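Mandunstead学院机器人社“Yimer”项目进入整机联调阶段，将参加四月Brastholm学生机器人赛

供媒体即时发布

Mandunstead学院机器人社今日宣布，学生课题“Yimer”已完成动作示范的采集与整理，进入整机联调阶段。项目的目标是让一台带双臂的轮式机器人在桌椅密集的室内场地拾取地面上的小件杂物，并放入指定容器。社团将以该项目报名四月举行的Brastholm学生机器人赛，参加“室内整理”组别。

项目由28名学生承担，分为五个小组，分别负责机械结构、视觉识别、动作学习、场地测试和文档。成员来自机械、电子、计算机和工业设计四个专业，其中多数是二年级学生。所有小组每周五下午集中开会，核对进度和零件清单，其余时间各自安排。

选题是在上学年末确定的。机器人社此前连续两年做仓储分拣，使用的物体都是规整的纸盒，放在高度固定的传送台上。社团在总结中认为，这套方案换一个场地就很难继续使用，因此决定转向地面物品。地面上的东西形状不一，有的很轻，有的一碰就变形，旁边还有桌腿、椅腿和横档。机械臂要伸到低处，又不能碰到家具，对结构和控制都是新的要求。

Yimer的底盘沿用了社团原有的四轮平台，上部结构全部重新设计。两条手臂的安装位置比旧机型低，肩部增加了一个前倾关节，末端采用两指夹爪，指面贴有可更换的软垫。机械结构组先后做了三版夹爪。第一版开口过窄，夹不住揉皱的包装；第二版开口合适，但指尖太厚，从平整地面上夹薄片时经常滑开。目前使用的第三版把指尖削成斜面，并保留了软垫。

动作学习组采用的方法是先由人完成任务，再让程序从示范中学习。示范者在头部佩戴摄像头，用双手完成每一次拾取和放置，画面记录双手、物品和周围地面的相对位置。小组共整理出2000段可用示范，其中370段涉及揉皱的包装、纸片一类容易变形的物品，由两名成员分别复核标注。标注内容包括手指接触物品的时刻、离开地面的时刻和松手的时刻。

示范不在实验室的平整地板上进行，而是选在有成套木制桌椅的室内场地，地面有花纹地毯，也有带污渍和磨痕的水泥地。视觉识别组希望程序从一开始就面对复杂背景。在早期试验中，识别程序曾多次把地毯花纹判断为待拾取的物品，也曾把漆面桌子上的灯光反光当作白色纸片。加入新的示范素材后，这两类误判都有所减少，但还没有消除，相关结果会写入参赛报告。

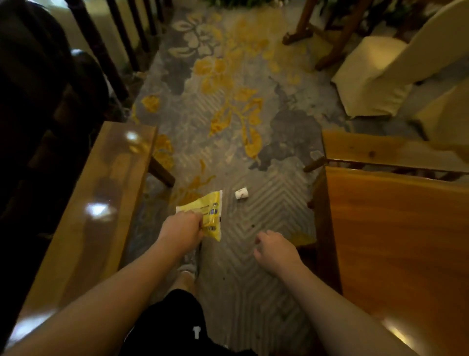
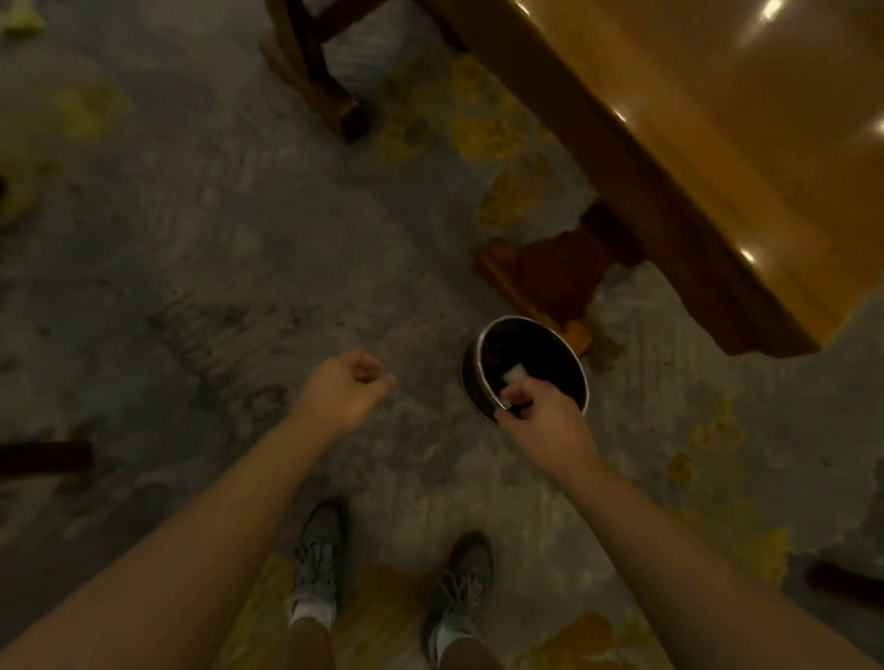

佩戴者视角的地面整理作业。前一张为花纹地毯，左手抓着一只揉皱的黄色塑料包装；后一张为水泥地面，右手捏着一小块白色物品，位于深色圆形容器的近侧边沿。

场地测试组的任务是把示范中的动作拆解成机器人可以执行的步骤。目前的流程分为五步：停车定位，手臂下放，接触物品，抬起，放入容器。每一步都设有中止条件。如果手臂在下放过程中检测到侧向阻力，机器人会停在原处并收回手臂，由操作员决定是否重试。按照赛事规则，比赛过程中每队可以申请一次人工复位，复位会扣分，但不会取消成绩。

左右手的分工是组内讨论较多的问题。人在整理地面时，经常只用一只手抓取，另一只手悬在旁边，需要时再帮忙。Yimer的早期程序要求双臂同时靠近物品，结果在狭窄过道里转身困难。现行程序改为单臂抓取，另一条手臂保持在地面上方的待命位置，只有遇到长度超过夹爪开口的物品时才参与。修改之后，机器人在两排桌子之间通过时不再需要倒车调整。

容器的位置也做过调整。最初的设计是在底盘前方固定一只方盒，物品抬起后直接投入，但方盒挡住了摄像头看向近处地面的视线。后来社团把容器改为独立放置，由机器人识别边沿后再松开夹爪。黑色容器内部较暗，识别程序有时只能看到上沿，因此放置动作以边沿为准，不依赖对内部的判断。

本学期余下的工作主要有三项。一是提高连续运行的时间，目前电池在满负荷下的续航尚不足以完成两轮完整比赛，备用电池组正在装配。二是补测椅腿和桌下横档附近的拾取，这些位置的示范已经录好，整机测试刚刚开始。三是完成安全检查，包括急停按钮的位置、线缆固定以及手臂关节处的防夹护罩。学院要求参赛设备在离校前通过检查，文档组已提交第一份检查表。

项目与课程有直接联系。参加Yimer的二年级学生可以用各自小组的工作申请实践学分，须提交一份个人技术报告，并在期末做一次公开演示。学院为社团提供一间工作室和基础耗材，电机、摄像头等主要部件从往年机型上拆下后重新使用，夹爪和护罩由学生在学院工坊自行加工。

出发参赛前，Yimer将在Hilledcombe公共图书馆的一层活动厅做一次公开测试。测试于周五下午两点开始，活动厅内会摆放桌椅，地面铺两种材料。观众可以在围栏外观看，每轮测试结束后由学生介绍当轮的运行情况，包括中止和失败的次数。活动免费，无须预约，十二岁以下儿童需由成人陪同。

比赛结束后，机器人社计划整理夹爪的加工图纸和标注说明，提供给其他学校的学生社团使用。示范视频是否一并公开，要等学院的资料使用审核完成后决定。社团下学年的招新也将在比赛之后开始，五个小组均有名额，不要求有机器人方面的经验。

关于Mandunstead学院机器人社

Mandunstead学院机器人社是由学生管理的课外社团，面向全院各专业开放，活动内容包括机械设计、电路制作、程序编写和参赛。社团工作室设在学院工坊楼二层，每周五晚对校内学生开放。

媒体垂询

采访、公开测试拍摄及图片使用，请联系Mandunstead学院新闻办公室。需要进入工作室拍摄的媒体，请提前两个工作日提出申请，并注明到访人数和携带设备。

（完）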